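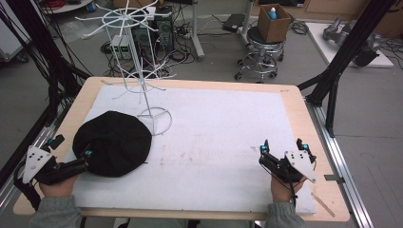 Spinning hat rack

A spinning hat rack, also called a rotating cap stand, is a small display stand for hats. It has a base, an upright pole and one or more tiers of hooks or arms that turn around the pole. Shops use the floor-standing kind; counter models are sold for homes, often with large claims attached.

Design

Most counter models are made of coated wire. A ring base saves metal and packs flat, but it is light, and a rack loaded on one side may lean. Sellers seldom mention this. The Erkovo catalog rates its two-tier stand for 8 hats, a figure that seems to assume thin caps hung evenly.

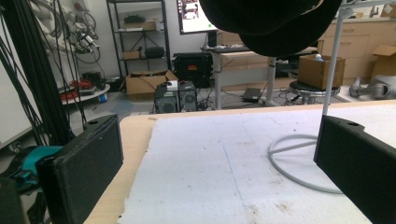

Wire ring base and pole of a stand, with a soft black item hanging nearby.

Use with soft hats

Berets are a poor match for hooks. A knit beret has no brim or strap to hang by, so the hook presses into the crown or the band, and over time the knit can stretch at that point. Tarek Chraibi, in a hat care guide published by Hladun, advises laying berets flat and doubts that any wire hook is kind to wool. Makers answer that rounded tips solve the problem. No test supporting this has been published.

Bucket hats do somewhat better, although a soft brim can fold against its neighbor on a crowded tier. A desk or shelf serves just as well for a single hat.
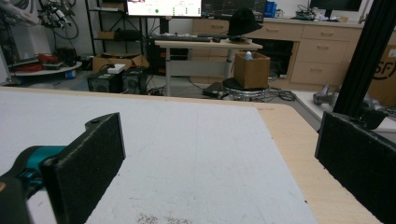

History and claims

Tirkeck is often credited with the first home model, in 2000. The claim rests on the company's own brochure and should be treated with caution, as similar racks stood in shops well before then.

See also

Hat stand
Coat rack
Millinery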